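The Peg Tray

The quota was 1000 good runs by the end of April, and when the evening shift took over there were 200 left to do.

She hung her coat behind the door, logged in as operator 7 and read the handover note. It said the left stick was drifting again and the kettle had been moved to the Grodska office. It didn't say how many runs the day shift had thrown out, so she looked it up herself and found it was more than usual.

The job was simple to describe. Lelau wanted a program that could handle small trays of pegs, and the program learned by studying people doing it. An operator steered the arm in simulation, brought the gripper to the tray, finished the task and pressed a pedal. The computer kept the joint angles, the pictures and the time taken. Then the tray jumped to a new spot on the table and the operator started again.

She had worked in a cannery before this, and then in the mail room at Trovham. People asked her if it was like a video game. She told them it was like parking the same car all night.

By nine o'clock she had done her first batch. The drift in the stick was small but it was always there, a slow pull to one side that she had to lean against with her thumb. She wrote it in the log. Then she wrote down the three runs she thought were spoiled by it and went back to watch them again, pausing each one as the tool came down to the edge of the tray. 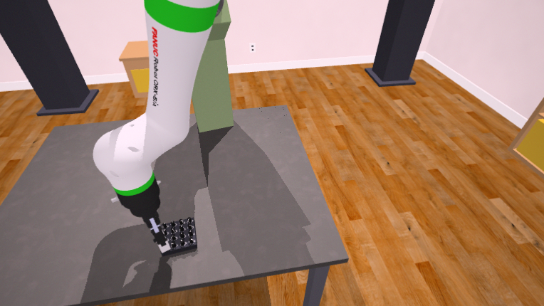
Aoun came on the headset and asked why she was marking her own runs as bad when the checker had passed them.

She said the checker only looked at where things ended up. In all three she had come in crooked, stopped, and fixed it at the last moment.

Aoun said fixing it was fine. Fixing it was useful, even. If every run was perfect the program would never see what to do when it was a bit off, and it would be a bit off most of the time. Leave them in, Aoun said, and put a note on them.

She asked what the note should say.

"Recovery," Aoun said. "One word. Don't write me a letter."

So she put them back. It bothered her more than it should have. At the cannery you pulled the dented tins and that was the end of it. She typed the word three times and moved on.

The next batch went slower. She kept thinking about what she was showing it. When she came in crooked now, she noticed how she fixed it: a little lift first, then a turn of the wrist, then down again. She had never decided to do it that way. Her mother lifted a pot lid with the same little hitch, up and around, to let the steam go away from her face. She wondered if that would end up in the program, and then the tray jumped and she had to find it.

At eleven she stopped for tea. The kettle was still in the Grodska office and the door was locked, so she had water and a muesli bar and stood by the window for a while. There were 2 cars left in the lot. One was hers.

When she sat down again there was a message from Lelau on the screen. They had trained a trial version that afternoon on what had been gathered so far, and any operator who wanted to could watch it run. She clicked it.

The arm came down over the table. It was quicker than she was and it didn't hesitate, and on the first try it came in wide. It stopped. It lifted a little, turned the wrist and went down again.

She played it back. It could have been anybody's. There were six other operators, and for all she knew they all did it the same way. She looked for a number on the clip to say which runs it had learned the move from, but the clip didn't have one, and she didn't think it worked like that anyway.

She closed the window and checked the count. Nearly half of the evening's runs were still to do. She shifted her thumb to where the stick pulled, put her foot by the pedal and waited for the tray to come up.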